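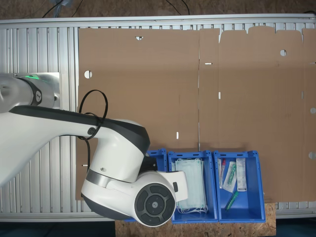
Zu Besuch bei Bolilitz: Packzelle für Testsets

Nach Prerham bin ich mit einer einfachen Frage gefahren: Lohnt sich die Packzelle für einen Betrieb wie unseren, der medizinische Testsets in kleinen Auflagen zusammenstellt? Im Prospekt von Bolilitz klingt das geklärt. Vor Ort weniger.

Trevor Goodall vom Vertrieb führte uns durch die Halle, dann standen wir am Vorführtisch. Flacher Kartonzuschnitt auf dem Aluminiumtisch, davor die blauen Kästen, einer mit Einwegmasken, einer mit Kleinteilen: Röhrchen mit rotem Deckel, Tupfer in Klarsichtverpackung. Der weiße Arm greift von der Seite darüber. Sauber aufgebaut, keine Frage. Nur liegen bei uns keine paar Teile im Kasten, sondern 100 und mehr, und die Masken kommen so, wie der Lieferant sie hineinwirft. Ineinander verhakte Ohrschlaufen hat bei uns jeder schon verflucht. Wie zuverlässig der Greifer daraus eine einzelne Maske zieht, wollte ich genau wissen. Die Antwort war eine Quote von 88 Prozent »im ersten Versuch«, gemessen im eigenen Haus. Was mit dem Rest passiert, blieb vage - »das fängt die Software ab«.

Deisy Rengifo aus der Anwendungstechnik war da offener. Das Einlernen eines neuen Artikels dauert nach ihren Worten 23 Minuten, bei durchsichtigen Verpackungen auch länger. Wir führen 131 Artikel, davon ein guter Teil in Folie. Das kann sich jeder selbst ausrechnen.

Zum Aufrichten des Kartons gab es gar keine Zusage. Dafür sei ein Zusatzmodul von Anghel vorgesehen, Preis auf Anfrage, Lieferung frühestens im November. Ohne dieses Modul faltet weiterhin ein Mensch, und der könnte in derselben Zeit auch gleich packen.

Gefallen hat mir der Mietvertrag mit kurzer Kündigungsfrist, und der Kaffee war gut. Einen Referenzkunden gibt es in Skavirthorpe. Dort möchte ich die Zelle im Schichtbetrieb sehen, mit fremder Ware und ohne Vertrieb daneben. Die Anfrage ist gestellt, vorher unterschreibe ich nichts.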